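Pinza de mano, revisión 3: holguras, dedos y calibración

Sigo con la pinza manual. La revisión anterior tenía un defecto de diseño que no quise ver en su momento: el eje de cada dedo trabajaba directamente contra la pieza impresa, sin casquillo, y el agujero se ovalaba con el uso. La holgura en la punta llegó a ser visible a simple vista y los dos dedos dejaron de cerrar a la misma altura.

El cambio principal es el casquillo de latón en los cuatro puntos de giro. Entra a presión con el agujero repasado a mano; si se fuerza sin repasar, la pieza abre por la línea de capa. Rompí un brazo así. El tornillo aprieta contra el casquillo y el brazo gira libre, con una arandela fina a cada lado. Fijador de roscas de resistencia media, nada más fuerte, porque esto se va a desmontar otra vez.

También he vaciado los brazos exteriores con un recorte triangular. El ahorro de peso es pequeño, pero se nota en la muñeca cuando se pasa un rato largo cogiendo cosas. La apertura máxima queda en 81 mm entre almohadillas. El muelle de retorno es el de siempre, un Betetti de catálogo recortado una vuelta.

Las almohadillas son las azules con relieve que me recomendó Eugénie Leblanc en el foro de Terkow. Las anteriores, lisas, resbalaban en cuanto había polvo. Estas van pegadas con adhesivo de contacto y no atornilladas, así que cambiarlas obliga a raspar la base. Pendiente de mejorar.

Para comprobar la fatiga monté un banco con un motor de limpiaparabrisas y una leva. 4000 ciclos sin grietas en los brazos. Uno de los muelles perdió algo de tensión y lo sustituí. El script que registra los cierres está basado en Wada y ocupa 167 líneas, la mitad de ellas para gestionar el puerto serie. Lo subiré cuando lo limpie.

La cámara va fijada al cuerpo, con las dos puntas siempre dentro de la imagen, y la calibración de la lente sigue siendo lo más flojo del conjunto. El modelo que uso corrige bien el centro y falla hacia fuera. En lugar del tablero impreso estoy revisando la distorsión con lo que hay en el dormitorio: el edredón de cuadros sirve, porque las franjas azul marino se curvan hacia los lados y el error de la corrección se ve enseguida. El jersey rojo queda como objeto de prueba para tela, con una manga extendida de lado a lado de la cama. Entre las dos almohadillas se ve el edredón, sin obstáculo, y esa zona es la que me interesa mantener despejada en la próxima revisión.

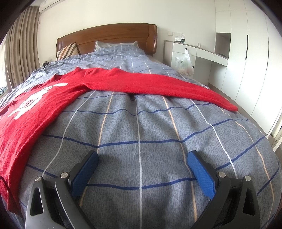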